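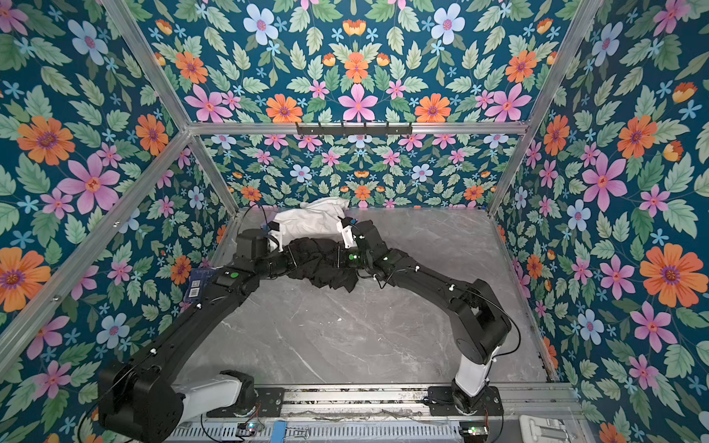 Papier peint, faux marbre et linge froissé
Galerie, Vavmont, janvier

Je voulais du blanc. Un blanc cassé, sobre, avec un numéro de nuancier et un nom de yaourt. Behrouz Shokri, avec qui je partage l'atelier et les frais de colle, voulait « quelque chose de vivant ». On a donc posé un papier peint à fleurs sur trois côtés, et je dois dire que c'est vivant. Certains matins, avant le café, c'est même un peu trop vivant.

Les notes qui suivent accompagnent l'accrochage de Stostance. Behrouz en a relu la moitié, celle où il a le beau rôle.

Le fond
Bleu canard foncé. Au magasin, Nuvov appelle ça « Lagune 777 », ce qui laisse imaginer 776 lagunes moins réussies. Le pot de colle était en promotion, le papier non.

Les feuilles
Vert pâle, dentelées, et il y en a partout. Behrouz y voit de l'ortie, sa mère penche pour la menthe. Moi, j'y vois surtout des dents, et donc des raccords au demi-millimètre.

Les petites étoiles
Des fleurs bleu ciel, en forme d'étoile. On les oublie pendant trois jours, puis on ne voit plus qu'elles. J'ai fini par en chercher une à l'envers (je l'avais posée moi-même, je me connais). Pas trouvée.

Les roses qui n'en sont pas
Cinq pétales roses, le cœur plus sombre. Ma préférée du lot, et la plus sage. À côté d'elle, les bleu clair à cœur rose ont l'air d'avoir emprunté ses affaires.

Les orange
Des sortes de marguerites orange à cœur violet. Aucune marguerite au monde ne s'habille comme ça. Behrouz les adore et m'a demandé de l'écrire, voilà qui est fait.

La symétrie du fond
Sur la paroi du fond, le motif se répète en miroir, bien sagement, et c'est le seul endroit où l'on peut vérifier notre aplomb. Regardez la gauche, puis la droite, puis passez à autre chose, s'il vous plaît.

Les côtés
De près, les fleurs des parois latérales paraissent énormes. Même rouleau, pourtant, j'ai gardé l'étiquette. Un visiteur nous a demandé si c'était un choix artistique. Behrouz a répondu oui avant que j'aie pu ouvrir la bouche.

Le sol
Gris pâle, façon marbre. J'insiste sur « façon ». Il devait calmer les fleurs, il a choisi de faire semblant de ne pas les connaître. Pour la poussière, en revanche, il est d'une indulgence remarquable, et je lui pardonne beaucoup.

Les profilés
Aluminium couleur argent, sur tout le pourtour. J'avais proposé de les peindre pour les fondre dans le décor. Refusé. Cela donne une serre tropicale montée par un cuisiniste, et depuis que j'ai trouvé la formule, je n'ai plus envie de peindre quoi que ce soit.

La traverse
Horizontale, en travers du fond, un peu haut. Elle coupe le bouquet en deux avec beaucoup d'aplomb. Le niveau à bulle, un vieil Ogura qui a connu des chantiers plus glorieux, l'a validée du premier coup. On a ouvert une boîte de biscuits.

La barre à crochets
Métal noir, petits crochets tournés vers le bas. J'avais prévu d'y pendre des choses et j'en avais même dressé la liste. La liste est quelque part. Les crochets, eux, sont libres, et cette rangée toute nue sur fond de jardin me plaît finalement plus que tout ce que j'aurais pu y mettre.

Le linge
Du tissu blanc, en boule. Trois écoles s'affrontent ici : ceux qui plient, ceux qui roulent, et Behrouz. Devant un décor pareil, un carré bien repassé aurait eu l'air de s'excuser. Le froissé tient tête aux fleurs. C'est en tout cas ma version officielle, et elle m'évite de sortir le fer.

Le blanc, donc
Je l'ai eu, mon blanc. Il est par terre, en tas, et c'est là que l'œil se repose quand les marguerites insistent. J'ai reposé le nuancier dans son tiroir sans faire de commentaire.

Ce qu'il reste
2 rouleaux entamés, une colle qui a pris dans son seau et une règle de tapissier qu'on ne décollera plus de l'établi. Si un couloir, des toilettes ou l'intérieur d'un placard vous semblent manquer d'orties, écrivez-nous. Pour les toilettes, Behrouz vient poser lui-même, il a un projet.

Textes : l'autre moitié de l'atelier. Relecture partielle : Behrouz Shokri.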